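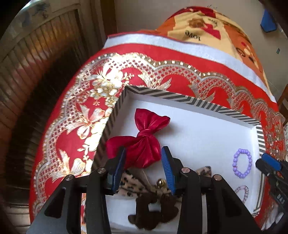 The striped tray, with the hair things on it. Red bow, brown velvet scrunchie, lavender beads.

3 March 2018

Spent most of the morning on the hair accessories. They have been in the bathroom drawer since we moved to Haltby, and every time I wanted a hair tie I had to pull out a knot of six other things first.

I put the red embroidered tablecloth down and brought out the white tray with the striped rim. Everything was going to go on the tray until I decided about it. The bow stays. It is satin and it creases, so I'll keep it on top of whatever else goes in the box. The leopard print stays too, though I wear it less than I used to. I had forgotten the little gold bell. I think it came off something from Prudar, but I couldn't say what.

Hanna Vasylenko rang at eleven and we talked for a long time – mostly her mother's knee and the new bus times. She wants the lavender bracelet if I am giving it up. I'm not sure yet. I told her I would bring it in April when I go over to Vundosham, or not bring it, and she said fine.

Threw out 2 elastics that had gone slack. Kept the thin lilac one.

Still need a box with a lid. The shop had one for 75 but it was too deep, and small things end up at the bottom of a deep box. Soup for lunch. Washed my hair in the evening and went to bed early.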